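News > Local > Business

Soap maker Fiment to move packing to Grultent site in October

Fiment, the bar soap company, will move its packing work to a larger unit on the Grultent estate in October, the firm confirmed on August 27, 2021.

The company has been packing orders in two rooms above its shop, where bars are sorted by colour, checked for chips and boxed for delivery. It sent out 1,593 boxes in the past year. Staff said the stairs had become the main problem, as every full carton had to be carried down by hand.

Noemi Whitfield, who runs the business with Yolanda Mbeki, said the new unit was on the ground floor and had a loading door at the back.

"We have been turning down hotel orders since the spring," she said. "There was nowhere to put the cartons once they were packed. They were on the landing, and then they were in the office as well."

The lease runs for 30 months. The unit was last used by Curnetti, a tile importer, which left the estate last year. Fiment has kept the shelving and has had the lights replaced.

Orders will be made up in the same way as before. Bars are brought to the bench from the drying racks and set out in shallow bins, then wrapped in paper and boxed. Customers who order a mixed box will still be able to choose their colours, and the price is not changing.

Uchenna Ogbonna, the packing supervisor, said most of the work before the move would be trial runs at the bench. The red and green bars are the best sellers and are being used for the trials.
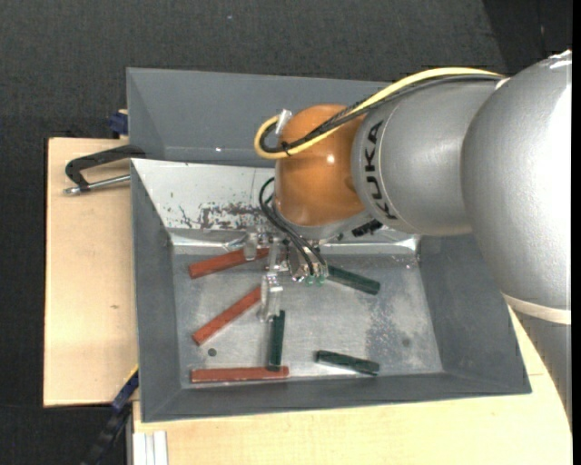 "If the bars knock together the corners go, and then they have to be sold as seconds," he said. "So we are taking our time over how they sit in the bin. It is a dull job but it matters."

Seconds will continue to be sold from a basket in the shop, which is staying open and keeping its present hours. The upstairs rooms will be used for storing paper and labels — the firm had considered giving them up, but the rent is part of the shop lease.

The estate's manager, Chidubem Iyamu, said the unit had drawn interest from 2 other businesses before Fiment signed. A notice about delivery times has gone to neighbouring tenants. Lorries will use the rear gate only, and not before eight in the morning.

Fiment said orders placed in the last week before the move may take a few days longer than usual to arrive. Hotels and guest houses wanting 300 bars or more are asked to contact the shop before the end of next month.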